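Zolwood Tabletop, White: not convinced yet
Reviewed by Usa Somboon, 6/30/19

I bought this top to replace an old desk that had gone yellow, and I went in doubting most of the sales page. "Showroom smooth for years" is a big promise for a slab that cost me 200 with delivery. I've had mine since September, so I can speak to one winter of use and no more.

The surface is good, I'll give them that. Small bright things are easy to find on it, which matters to me more than looks.
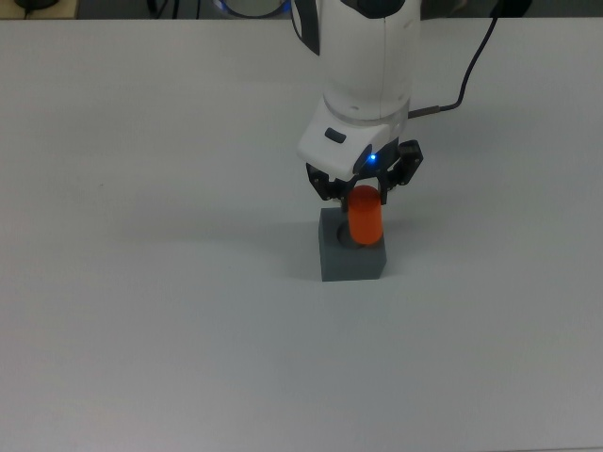

The orange cylinder against the white top.

Color is where I start to grumble. The listing says "pure white." Depending on the light, mine goes from white to a light gray, and a buyer trying to match white shelves should order a sample first. Zolwood does send samples, but mine took 5 weeks and was too small to judge by.

I also don't buy the "wipes clean with water" line. Pencil comes off. Ballpoint took dish soap and a lot of rubbing. Every speck shows, so if dust bothers you, look at the darker finishes.

My neighbor Man-sik Hyun has the Treltis top, which cost him less. Side by side I couldn't feel much difference, though his has a sharper front edge that digs into your forearms.
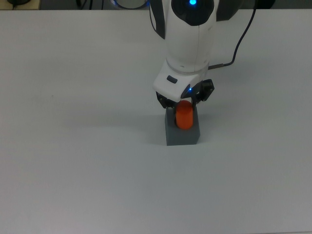 Would I buy it again?

At the sale price, maybe. At full price, no. The matte look is pleasant and mine hasn't warped, but the page oversells it badly. Three stars, and I'll change that if the corners start to lift.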